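How Do You Teach a Robot to Clean a Sink?

Have you ever tried to teach a little brother or sister to tie a shoe? You can say "over, under, pull it tight" until your voice gives out, and they still just look at you. So what do you do? You put your hands over their hands and do it together. Loop, wrap, poke, pull. After enough tries, their fingers start to get it.

I teach robots, and I do pretty much the same thing all day long!

My job is at a place called Womness, where we have a practice bathroom. Nobody takes a bath in it. It's there so robots can learn chores, and the chore we've been working on this month is wiping the sink. You might think that's the easiest job in the house (I did, before I started). Then I tried to write down every single thing my hand does when I wipe a sink, and I filled a whole page before I even got to the faucet.

Try it sometime. How hard do you squeeze the cloth? When do you turn your wrist? How do you know you've reached the bottom of the bowl if you aren't looking? Your body knows all of that already. A robot starts out knowing none of it.
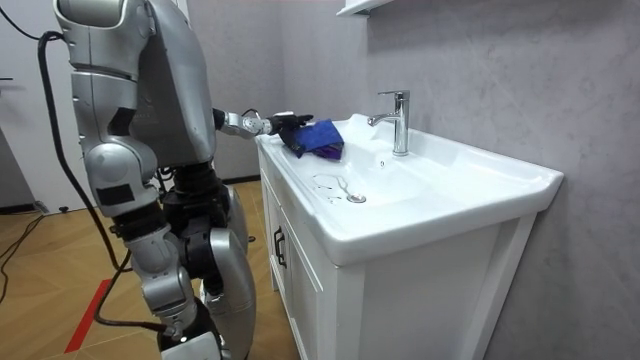 There are two main ways to show a robot what to do.

The first way is by hand. You take hold of the robot's arm and move it gently where you want it to go, like helping someone swing a bat. The motors go soft so the arm doesn't fight you, and little sensors in the joints keep track of every bend. When you're done, the robot has a record of the whole move. This works really well for simple things, like reaching for a shelf or pushing a button.

The second way is by remote control, and it has a great big name: teleoperation. "Tele" means "far away," the same as in telephone and television. I don't touch the robot at all. I hold a controller in each hand, and when I move my right hand forward, the robot's right hand goes forward too. If I tip my wrist, it tips its wrist. We call our control setup Pavetti, and the first time I used it I laughed out loud, because it felt like having a very large, very serious puppet.

A puppet forgets everything when the show is over, though. A robot doesn't have to. Each time I guide it through a chore, the computer saves two kinds of things: what the cameras saw, and how the robot moved. One saved try is called a demonstration, or a "demo" for short. So far we have 1142 demos of chores in our practice bathroom, and 100 of those came from me. (My thumbs were tired!)

Why so many? Well, think about how a cloth behaves. Drop a washcloth on the floor, pick it up, and drop it again. Did it land in the same shape? I bet it didn't. A cloth can bunch up or flop over or fold itself into a weird little hat, and the robot needs to see lots of those shapes before it can handle a new one. If I showed it the same perfect wipe every time, it would only know what to do when everything was perfect. And when is a bathroom ever perfect?

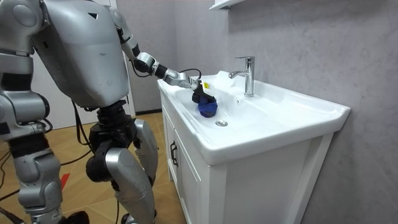 The inside of a sink is tricky because it's curved. On a flat table, you can slide your hand straight across and you're done. In a bowl, your hand has to go down and around and back up, and it has to keep turning so the cloth stays against the side. Push too lightly and you miss the dirt. Push too hard and the arm gets stuck, or the cloth slips right out. I can't feel the sink through my controllers, either, so I have to watch carefully and go slowly. It's a bit like eating soup with very thick mittens on.

After we have a big pile of demos, a computer program studies them. It looks for patterns — when the hand is here and the cloth looks like this, the person usually moves that way. Then comes my favorite part. I put the controllers down, step back, and let the robot try on its own.

The first time, it wiped the air. Very neatly, too! We added 40 more demos and tried again, and it did better. Then it got stuck near the faucet, so we made some demos just for faucets. It's a lot like practicing piano, where you go back and play the hard bit over and over.

Want to be a robot teacher today? Find a friend and a clean, dry cloth. Your friend is the robot and has to keep their eyes closed. You can only use words, like "left," "lower," or "stop." See if you can get them to wipe one corner of a table. Then try it again, and this time guide their hand with yours. Which way was faster? Switch places and find out how it feels to be the robot.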